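Speaker notes - "Getting your record heard without a label"
Talk for the Saturday workshop, back room, starts at 13:00. Plan for questions as we go.

Opening

Play the first minute of the Wudance dub with no introduction. Let it run until the bass comes in, then fade by hand.

Say who I am: Roos Postma, I cut dubplates for a few years, now I look after releases for Imbridge and do a radio slot with Asmaa. Most of what follows comes from the last drum and bass twelve we put out, the Rodrigues EP. Some of it went well.

Ask for hands: who has finished tunes sitting on a drive? Who has sent one to a DJ? Wait for the answers. If the room is mostly people who haven't sent anything, spend longer on part two and skip the part about distributors.

Part one - the finished tune

A tune is ready to send when you have stopped changing the arrangement. The mix can still move a little. If you are still swapping the second drop around, you'll send three versions to the same person and they'll play none of them.

Play the two versions of "Fivdale", the early one first. The early version has a long intro with no drums. Hilde played it out once and had to talk over it. The later one has a hi-hat from bar one, so a DJ has something to mix with. Same tune otherwise. Give them time to hear it, don't talk over the intro.

Points to make:
- Leave headroom on the file that goes to mastering. Take the limiter off the master channel.
- Check the low end in mono. Club systems are often mono down there and vinyl needs it.
- Name the file properly. Artist, title, version. "final_final2" will get lost in somebody's downloads.
- Keep the unmastered file. Tineke asked for ours a year later for a remix and I had to go through two old laptops to find it.

Mastering: Ineke Vandenberghe did the EP. She sent it back once with a note about the hats on the B side. She was right, they were hurting. Tell the room that a note like that is worth having, and that you should fix the mix before asking the engineer to fix it.
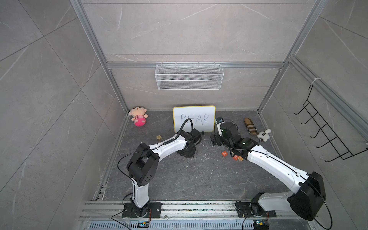 Imbridge Records - Releases and Radio

Part two - sending it out

Start with the list. Ours has 350 names on it now. It began with 13, and those are still the people who reply most. Read out the kind of person on it: residents at small nights, community radio hosts, a couple of shop buyers, two people who write monthly roundups.

How we write the email:
Subject line is the artist, the title and the style. First line says what it is and when it's out. Then one streaming link and one download link. No attachment. No life story. If there's a reason you picked that person, say it in one sentence, for example that they played a tune by the same artist in November.

Put the tempo and key in the email and in the file tags. DJs will work it out themselves if they have to, but it's one less job.

Private links: check them in a browser where you're logged out. I sent the first batch for Rodrigues with a link only I could open. Asmaa called me about it. Tell this one quickly and move on.

When to send: for radio, at least a few weeks ahead. For club DJs, early in the week, so they have a chance to listen before the weekend. Chase once. After that leave it.

What replies look like. Show of hands again, who has had the "will check" reply? It means very little either way. Watch the download count and the tracklists instead. One host never wrote back to us at all and played the A side five weeks running.

Somebody will ask about paid promo services. My answer: we tried one for an earlier single and got a page of short comments, most of which could have been for any record. I would put the money toward artwork or a better cut. Other labels have had a better time with it, so don't be too hard on this.

Part three - pressing or not pressing

Play a short clip from the test pressing here, side B. Sound desk has it as track four on the USB stick.

Vinyl takes a long time and you pay before you sell anything. Go through the steps in order: master, cut, test pressing, approval, full run, sleeves, delivery. Say that the test pressing has to be played all the way through, on more than one deck if possible. Tineke heard a click on ours near the end of side A that I'd missed. It was on her copy only, but we checked every one before signing off.

Digital first is fine. The EP had 1310 plays in its first week online, and that was what decided us on a record. If it had been quiet we would have left it as files.

On shops: go in person where you can. Take one copy and leave it with them. Ask what they take on sale or return and get it in writing. Small shops are busy on weekends, go on a quiet morning.

Money slide is off for this version, the old costs are out of date. If asked, tell them to get three quotes and to read what is included, mainly the cutting and the shipping.

Part four - listening session

Leave up to 13 minutes for this. People were told they could bring a tune. Take them in the order the names are on the sheet by the door. Play a minute and a half of each, from wherever the person asks.

Hilde Vermeulen takes this part with me. She speaks first, since she plays out more than I do. Ask her where in a set she would use it. My comments should stick to the release side: is there a clear A side, is the title taken, would it work as a single or does it need a second track.

Keep it friendly. If a tune is rough, pick one thing to work on. No comparing people's tunes with each other.

Close

Contact address goes up on the screen. Remind them the promo inbox is for finished tunes, and one link per email is plenty.

Thank Asmaa for the sound, and Ineke for letting me play the before and after of the B side.

Play out with the full Fivdale, later version. USB stick, track six. Get the stick back from the desk before leaving.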